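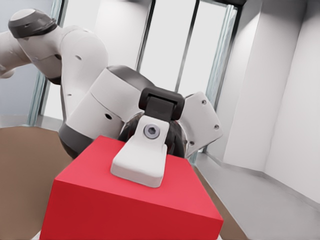

Call for Participants: Open Day Guides and First-Time Drivers

Bremine is opening its doors in October and we'd love your help! For one Tuesday, the robotics group at our Lukusthorpe site will show visitors how a two-armed robot learns to handle small objects, first in simulation and later on the real bench. We are looking for 16 people to take part.

What the day is about

The demonstration is built on Plikenura, our in-house simulator. Visitors sit down at a station, take the controls and try to move colored blocks on a simulated table with two arms. It sounds easy. Then you try to pick up a cube with a gripper that goes exactly where you tell it to, and you find out how much your own hands do without asking you. People get hooked on it very quickly — last year we had to switch the lights off to get the final group out of the room!

Who we need

Guides (paid, eight places). You greet small groups, explain the controls and keep the turns moving. You don't need a background in robotics. You do need to like talking to strangers, including ten-year-olds with very good questions. We pay $92 for the shift, with lunch.

First-time drivers (unpaid, eight places). You come in before the doors open, have a go at the block task and tell us where our instructions confused you. We really do rewrite them on the spot.
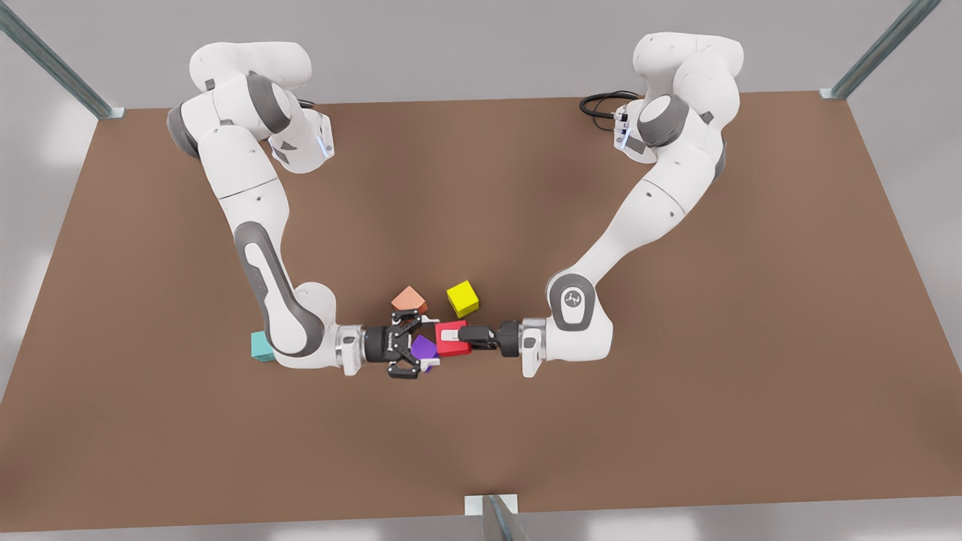
Both arms can be driven by one person, or you can share them with a partner and take one each. Sharing is harder and a lot more fun, so drivers are welcome to apply in pairs. Please mention your partner's name when you write.

Practical details

Guides start at 8:30 a.m. and finish at 4 p.m. Drivers are needed from 9 to 10:30 a.m. The shuttle from Pickering stops at our gate, and there is free parking behind the building. All stations are on the ground floor and can be used sitting or standing. Guides must be 18 or over; drivers can be 14 and up with a parent's okay.

We had over 2000 visitors last time, so wear comfortable shoes if you're guiding.

How to apply

Send a few lines to Siv Grønli, open day coordinator, or call the front desk at extension 538. Tell us which role you want and whether you can make the one-hour practice run the week before (guides only). No résumé, please — a short note in your own words is plenty. Siv answers every message herself, usually within two days.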